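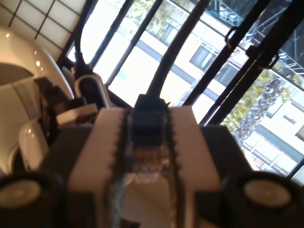

Toothed fingers vs flat pads for cable work: anyone compared?

rindle_k
We're two weeks into trying grippers for plugging and unplugging network cables. The sales guy from Arnetti told us the toothed fingers are good for 1,000 cycles before you'd notice wear. Fine, but wear on what? My worry is the plug. Those clear bodies are cheap plastic and the latch tab is the first thing to go. Has anyone run toothed fingers on RJ45 for any length of time?

boltcutter11
Ran the Pietrzak version up to 500 inserts. Fingers looked new. Plugs did not. We threw out a bag of them.

P_Tejada
Did you turn the force down? Default is way too high for a plug. I've had no trouble with teeth once it's set properly, and the teeth stop the plug from rolling when the cable drags on it. A stiff cable hanging off the back will twist a smooth grip every time.

boltcutter11
Yes, I turned the force down. Then it slipped. So pick one.

rindle_k
Here's the other candidate, white pads, blue cable.
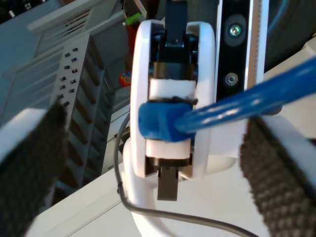 Blue cable held between the white pads, seen from above.

Looks tidy. I don't trust tidy. Holding a connector is easy, pushing it into a port that's a hair off is where I expect trouble.

P_Tejada
Is that a Rindirier wrist? If so check the play in it before you blame the pads.

rindle_k
No, ours is a one-off from a shop in Cletdale. No spec sheet worth the name. I asked for repeatability and got a brochure.

nyberg_nj
I'd be careful comparing these two at all. Different fingers, different cable, different connector. If one wins you won't know why. Same plug, same port, same force, 1,000 tries each, log every miss. Anything else is a demo.

boltcutter11
Who has time for 1,000 tries on each? You'll know by lunch on the first day.

nyberg_nj
That's how you ended up with a bag of dead plugs.

rindle_k
OK, same plug on both, I'll give you that. Probably 500 each and I'll stop early if the tabs start snapping. Njål, would you log force at contact or just pass/fail?

nyberg_nj
Both. Pass/fail hides the ones that only just went in.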